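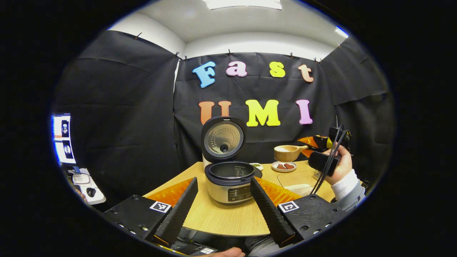 I've been cooking with the Britero countertop arm for six weeks now, and the question everyone asks me is whether it can make dinner. It can't, but it can make rice, and I'm more excited about that than I probably should be. Rice is a great first chore to give a machine. You have a cooker with its lid standing straight up, an empty pot with water lines printed on the inside (faint ones, the kind I have to squint at myself), and a wooden scoop-shaped bowl with a short handle that has to be picked up, carried over and tipped without scattering grains all over the table. After that somebody has to shut the lid and press the right round button. Four or five small jobs, all different, and my eight-year-old can do every one of them. So how does the Britero do?

Pouring first, because it's the best part. The arm takes the bowl by its handle, swings it over the pot and tips it slowly, with a little shake at the end that made my whole family cheer the first night. Out of the box it was too timid and left a good spoonful behind. After the February update it got bolder, and now I'd call its pour better than mine before coffee. I load the bowl with 400 grams of rice, which is plenty for us with leftovers. At 600 it strains, slows down and sometimes puts the bowl back on the table and beeps at me. Fair enough!

Water is a different story. The arm can't read the lines in my pot at all, so I measure with a jug and set the jug where it can reach. It will pour the jug, and pour it nicely, but it trusts whatever I put in there. My friend Hortensia Rivadeneyra has the same arm and a newer pot with darker markings, and hers can't read them either. This is the thing I most want fixed.

Lids! The lid took me the longest to get right. You teach the Britero by walking it through the motion yourself, with the training handle, and it wants to see the job done over and over from slightly different starting spots. I did the lid on two evenings with Efraín Puma, who has far more patience than I do, and we kept sliding the cooker a few inches one way or the other between tries. It closes the lid almost every time now. When it misses, it pushes down before the latch lines up and just sort of leans there — no harm done, but you have to be in the kitchen to notice.

Buttons are fine. It hits the one you taught it. If you move to a cooker with a different panel you start over.

What about the rest of dinner? I tried moving small plates of food from the counter to the table and it managed the flat, dry things. Anything with sauce came out crooked. Soft food is hit or miss, and it squeezed a dumpling pretty badly. It put clear plastic tubs down very well and picked them up very badly, I think because it has trouble seeing where they begin. I never let it near a knife and the manual says the same.

I also borrowed the Arango for a weekend, the smaller arm Wálter Arboleda uses at his packing bench for putting jars in boxes. At his shop it's terrific: same jar, same box, same spot, all day. In my kitchen it was lost by Saturday lunch. It's quicker than the Britero and quieter too, and if you have one steady job that never changes I'd pick it without a second thought. Homes move around too much for it.

Some practical notes. The gripper pads wipe clean with a damp cloth, but starch gets into the ridges and you need a soft brush for that. The clamp fits tables up to 2 inches thick. The cable is too short. Setup took me a whole Sunday, and the app logged me out twice during it.

Does it save time? With rice, no. I could do the whole thing by hand while it's still lining up on the bowl. But I've started setting everything out in the morning and letting it run while I'm in the next room on calls, and walking in to a pot that's already cooking feels wonderful. For anyone who finds lifting or gripping hard, I think it's already worth a serious look, as long as someone else can do the teaching.

I'm keeping mine. Next up is oatmeal, and then I want to try it on unloading the silverware basket.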